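8/29/20

I finally got the seal out again. It had been sitting in a drawer since January, when Sveva Lombardi gave me the set as a thank-you for helping her move. She had picked it up at a little stationery shop called Bornotico and paid 15 dollars for it, tin included. I used it 3 times, got red on my shirt, and put it away.

What brought it back was bookplates. I have 109 books that I lend out to people and I want some kind of mark in each one. I looked at custom stickers first, but the cheapest pack was 260 labels and I didn't like any of the designs. A seal does the same job and I already own one.

I set up on the white table because it's flat and it wipes down easily. A firm surface matters with this kind of stamp. If there's any give under the paper, you get the edges and lose the middle.

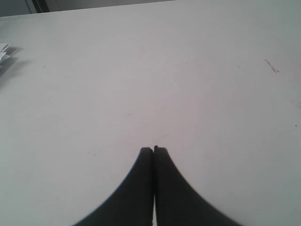
I used to put a folded towel under the paper, which is what Sveva does with her rubber stamps. It didn't help me at all. One sheet straight on the table is better for a small seal.

The paste takes some getting used to if you have only used ink pads. It's thick and has fibers in it, and you don't push the seal down into it. You tap it lightly a few times, turn it a little, and tap again. Then press it on the paper and hold it there for a moment before lifting straight up.

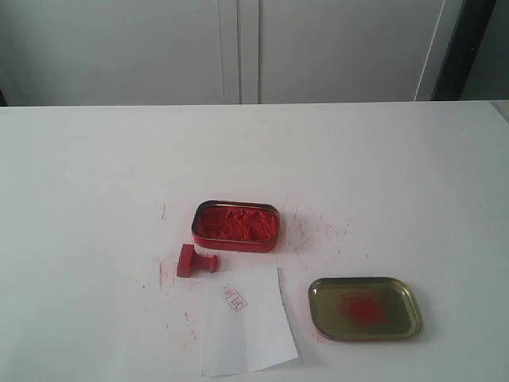
My impressions still come out crooked more often than not, and part of the characters can be faint. I think I'm being too careful with the paste. Too much is worse, though - the thin lines fill in and you end up with a red blob.

Drying is the slow part. I plan to leave a slip of scrap paper inside each cover overnight so it doesn't print on the facing page. I also need to stir the paste, which I have never done. A flat stick should work, but no metal, according to the sheet that came with it.

I'll start with the paperbacks.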